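The rule was number 41, and Nusrat Mridha had read it four times on the train to Firkgate. No hand shall enter the bin while the arm is enabled.

"And who wrote it?" she asked.

"Prestberg," said Albane Charpentier. "Before my time."

"Had Prestberg ever seen a bin?"

Albane let that go. She had a binder open on her knees with 747 pages in it, and she had been told to have every one initialed by Saturday. Nusrat had initialed six.

"It says enabled," Nusrat said. "It doesn't say moving. It doesn't say what enabled looks like. If I'm standing there and the thing is still, what do I go by?"

"The panel."

"Which is where?"

Albane pointed behind her, at the wall.
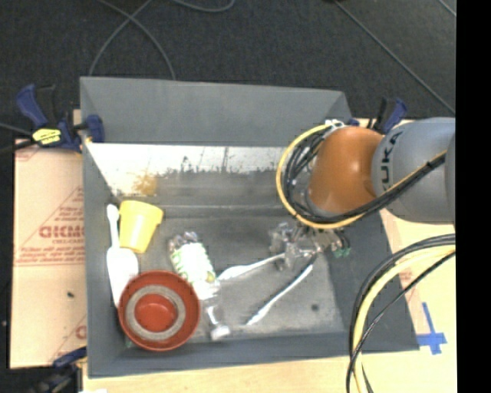
The test bin at Firkgate, clamped to its table.

Nusrat looked at the red bowl and the yellow cup lying on its side. Anyone would want to reach in and set that cup upright. She wanted to, and she was paid to know better.

"Zestel signed off on this after 4,000 picks," Albane said. "No injuries."

"How many of those had a person in the room?"

Albane turned a page, then turned it back. "It doesn't say."

Nusrat uncapped her pen. Next to rule 41, where her initials were supposed to go, she wrote: Move the panel. Then she asked for page seven.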